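Home | Projects | Updates | Publications | Contact

This site uses cookies to remember your display settings. Accept | Manage

Wolusance Laboratory, Cleltham
Thread: collecting demonstrations for two-handed food handling

1/ The Wolusance Laboratory has completed the first collection period for its food handling project. This thread sets out what was recorded, how the recordings were checked, and what will change before work resumes in September.

2/ The project concerns a single family of tasks: moving soft or fragile items of food, either directly or on the dish that holds them, with two hands working together. The learning system receives camera views and joint positions from recorded demonstrations. It is given no written rules about food.

3/ Demonstrations are produced by trained operators who guide both hands remotely. Each operator completes a practice period before any recording is kept. Practice recordings are stored separately and are not used for training.

4/ The first period produced 221 demonstrations. Of these, 166 were accepted for the training set. A further 49 were returned for relabeling, mostly on account of unclear start or end points. The remainder were withdrawn.

5/ A demonstration is accepted when the start position is complete, both hands remain in view during contact, and the final placement matches the written instruction. Speed is not a criterion. Slow demonstrations have proved useful to the labeling team, who can mark the moment of contact more precisely.

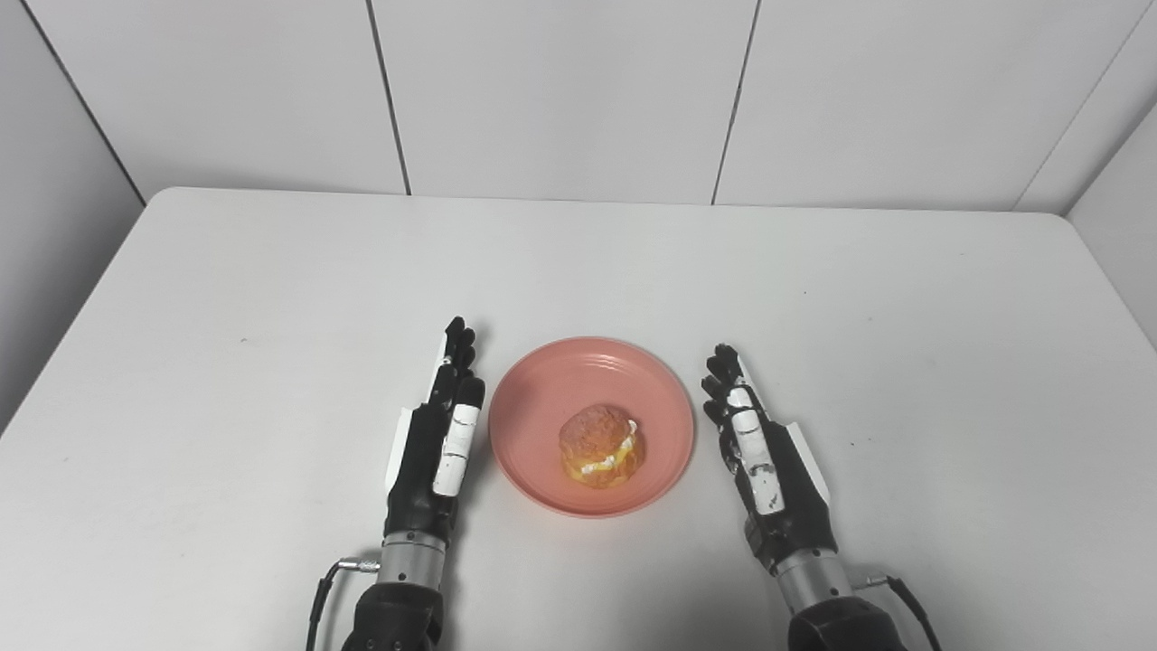 6/ Start positions receive more attention in our protocol than any other stage. The system learns from the opening moments of a recording as well as from the grasp, and careless openings were the main source of disagreement between our reviewers. The written standard for two-handed plate tasks calls for both hands to be upright, fingers extended, palms facing inward. The plate lies between them with the cream puff near its middle, and the gap on either side is kept narrow. Exact symmetry is not required. The left hand may stand slightly closer to the rim than the right, and a modest difference of this kind is desirable across the set as a whole.

7/ We were asked by a partner group why we do not fix the plate in one location with a guide. An early trial did so. The resulting policy performed well at that location and poorly a short distance away. Operators now place the plate by eye within a permitted zone, and the zone is widened at each stage of the project.

8/ Filled pastries were selected for the second task group after a long discussion. A cream puff has a crisp top, a soft lower shell and a filling that shifts under pressure. A grip that is safe on one part may crush another. Lifting by the dish and lifting the pastry itself are therefore recorded as 2 separate tasks, with separate instructions and separate labels.

9/ Each recording carries four labels: the item, the dish, the intended action and the outcome. Outcome is entered by a reviewer who did not operate the hands. Where two reviewers disagree, the recording is held until a third has examined it. Held recordings are not counted as accepted in the figures given above.

10/ Damaged items are labeled and kept. A demonstration in which the shell cracks during the lift is marked as such and placed in a separate folder. These recordings are excluded from direct imitation training but are used to train the component that judges whether an attempt is going well.

11/ The annotation tool used in this period was Trillov, version of last spring, with a custom panel for contact events. The panel lets the reviewer mark first contact separately for each hand. Before it was added, a single mark was shared between the hands, and the timing of the slower hand was lost.

12/ The hand timing data has already corrected one assumption. We had expected operators to close both hands together. In almost half of the accepted plate demonstrations, one hand makes contact first and waits for the other. The instruction sheet has been amended so that operators are no longer told to move both hands at the same time.

13/ Lighting was kept even throughout the first period, with plain walls and a pale work surface. This made checking easier. It also limits what the present set can teach, and we advise outside groups against drawing conclusions from it about performance in ordinary kitchens.

14/ The second period will introduce patterned surfaces, side lighting and a wider range of dishes. Bowls will be added first, followed by shallow trays. Cups with handles have been deferred until the wrist calibration procedure has been revised.

15/ On calibration: both wrists are checked at the start of each session and again after any cable adjustment. Sessions recorded without the second check were among those withdrawn. The check takes little time, and session leads have been asked to enter it in the log before the first item is placed.

16/ Operator working time has also been reviewed. Remote guidance of two hands requires sustained attention, and the quality of placements fell toward the end of long sessions. Sessions are now divided by a fixed break, and no operator records after 5 p.m.

17/ The Fülöp benchmark for bimanual handling will be used to evaluate the trained policy. Evaluation items will be bought separately from training items, and the staff who prepare the evaluation will not have taken part in recording. Results will be reported for each task, including those in which the policy fails.

18/ Access: the accepted demonstrations will be offered to academic groups under a research agreement once relabeling is finished. Requests may be submitted through the Contact page and should state the intended use, the storage arrangements and the name of the responsible institution. Requests for the damaged item folder are considered separately.

19/ Corrections to the figures in this thread, should any be needed after relabeling, will be posted as replies to the fourth post. The amended instruction sheet and the label definitions are available on the Projects page.

Subscribe to the Wolusance newsletter for project notices. Enter your email address. Unsubscribe at any time.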